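Two arms, one pink towel

I've been meaning to write up the towel project for ages, and since it's October and the shared workshop is too chilly to stay in past teatime, I've finally got an evening at the keyboard.

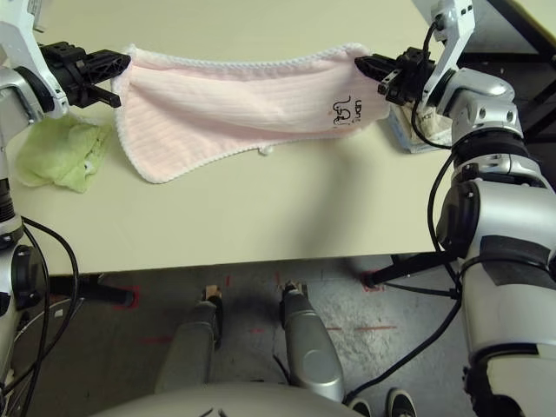 Why towels

Because I hate folding them! I also wanted a job that needs both arms at once. For most of last winter I had the robot picking up blocks and putting them down again, and you can do that one-handed, so the second arm spent months doing very little. A towel won't let you get away with it. You need a corner or an edge in each gripper, you need to pull just enough, and if the two sides disagree about where they're going you find out very quickly.

The pink ribbed one has become the favourite. It has a white scalloped border, which gives the fingers something to find, and the ribs make it easy for me to see by eye when the thing is being pulled crooked. It also has a little white tag or loop on the bottom edge that I keep meaning to snip off. The green cloth is a different story. It's softer and slightly fuzzy and so far it has beaten every version of the code I've thrown at it.

The grippers

The two sides don't match, and I've stopped minding. The left has angular black fingers with holes through them, the right has a more compact jaw. I like the left one for finding an edge and the right one for hanging on. I did think about making a matching pair (I even drew it up), but then I'd have to redo the wrist mount and all the settings, and I'd rather be folding.

The settings live in a little program I call Allia, which started out as 60 lines and is now 2200. Most of that is me changing my mind. The bit that matters is the tension: close both grippers, move them apart slowly, stop when the motors start to complain. I let it leave a bit of sag in the middle. Early on I chased a dead straight edge and all I got was a towel pinging out of the right jaw again and again.

Tape on the floor

If you take one thing from this post, mark your floor. We're in the old Starnitz building, other people need the space, and everything gets shoved about. I put red tape down for where things should stand, thin lines and little corner marks, and setting up went from an hour of swearing to 15 minutes. Do sweep the concrete first. My first lot peeled up within a week.

Cables are still my weak spot. They hang in loops down the arms, and I worry about them every time I try a wide move. Clips are on the list — they've been on the list since spring.

What next

Pulling the towel flat is only the start, obviously. Next comes laying it down without the front edge rucking up, then the first fold, then the second. I've got the laying down working on a tea towel at slow speed, and I want it on the pink one before I touch anything else. After that I'll go back to the green cloth and lose my temper with it.

I'll put the tension code up once I've tidied it and taken out the rude comments. If you've had any luck with fuzzy fabric, do leave me a note underneath, I'd love to hear what you used on the fingertips.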